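FOOD SAFETY AND CONTAMINANTS
Handout for Unit 2: Mycotoxins in Stored Grain and Nuts

Purpose of this unit

Unit 1 dealt with substances that enter food by way of water and soil. The present unit concerns mycotoxins, the poisonous compounds produced by certain molds as they grow on cereals, nuts, dried fruit and spices. Students should be able to name the principal groups, state the conditions under which each is formed, and set out a sampling plan for a stored lot. The arithmetic of sampling is treated in the tutorial and is only outlined in this handout.

1. The principal groups

Aflatoxins are produced mainly by Aspergillus flavus and Aspergillus parasiticus. They occur in peanuts, corn, tree nuts and cottonseed, and aflatoxin B1 is the most toxic of the group. The liver is the organ chiefly affected. When dairy cows eat contaminated feed, part of the B1 is converted to aflatoxin M1 and passes into the milk.

Ochratoxin A is formed by species of both Aspergillus and Penicillium. It is found in wheat, barley, coffee and dried vine fruit. In cool climates Penicillium is the usual source, and the problem is one of grain that was put into storage before it had been properly dried. The kidney is the main target.

Fumonisins, deoxynivalenol and zearalenone are produced by Fusarium species. These molds generally attack the crop while it is still standing in the field, so that good storage alone will not remove the hazard.

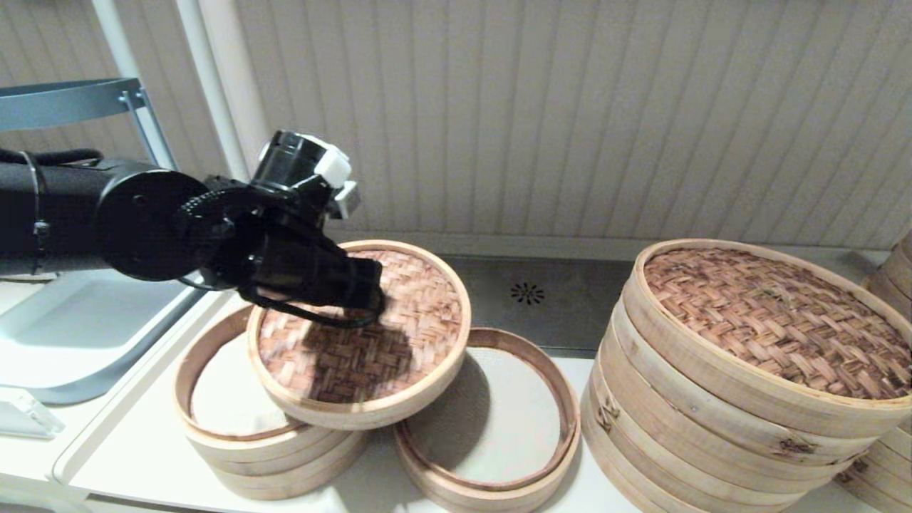

Patulin, which is associated with apples and apple juice, is covered in Unit 4 and will not be examined here.

2. Conditions for growth

Mold growth depends on the water available in the food, and total moisture content is an imperfect guide to it. Water activity is the preferred measure. Most storage molds cannot grow below a water activity of 0.70, and toxin production generally calls for a higher value than growth does. Temperature matters as well: Aspergillus flavus favors warm conditions, while several Penicillium species will grow slowly in a cold store.

A bin of grain is seldom uniform. Warm air rises through the center of the bin, meets the cool upper layer and deposits moisture there - a process known as moisture migration. The result may be a damp crust over grain that is otherwise sound. Insects have a similar effect on a small scale, and leaking roofs should never be left off the inspection sheet.

3. The Tivholm survey

The class data set is taken from the Tivholm store, which received corn from farms in the Jarness and Taritz districts. Samples were drawn in November from 82 lots. Aflatoxin was detected in 17 of them. Students should note that "detected" refers to the detection limit of the method and carries no statement about any legal limit.

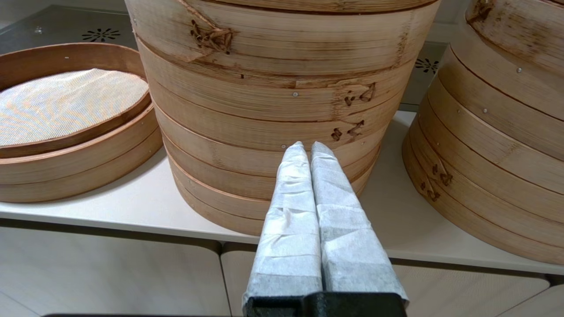

Prepared by the Teaching Staff, Food Toxicology Section
Issued 11 September 1999

Before working with the survey figures, read the column headings on the data sheet with care. Results are given in micrograms per kilogram of grain as received. Lots in which nothing was detected are entered as "ND" and must not be entered as zero when the mean is calculated. The treatment of such values will be discussed in the tutorial.

4. Sampling

Contamination in nuts and coarse grain is very uneven. A single peanut may carry a heavy load of aflatoxin while those next to it carry none. For this reason the sampling step usually contributes more to the total error than the laboratory analysis. A small sample will often miss the contaminated kernels altogether, and will now and then overstate the level in the lot.

The procedure used in this course is the Krishnan plan. Increments are taken from all depths of the lot with a probe and are combined to give an aggregate sample of 3000 grams. The whole of this sample is ground and mixed before any portion is removed for analysis. Grinding only a part of it defeats the purpose of the plan and will lose marks in the practical report.

5. Control after harvest

Drying should begin promptly and should be even. Damaged kernels are to be screened out, as broken seed coats admit mold readily. Color sorting is effective for peanuts. Ordinary cooking does not destroy aflatoxins to any useful degree, and contaminated lots should not be blended with clean ones to bring the average down - a practice forbidden in many countries.

Work to be handed in

a. Define water activity and explain its use in judging the safety of stored grain.
b. Using the Tivholm data, calculate the percentage of lots in which aflatoxin was detected.
c. Describe how moisture migration could affect samples taken only from the top of a bin.

Answers to (b) should show all working. Reports are to be left in the section office tray.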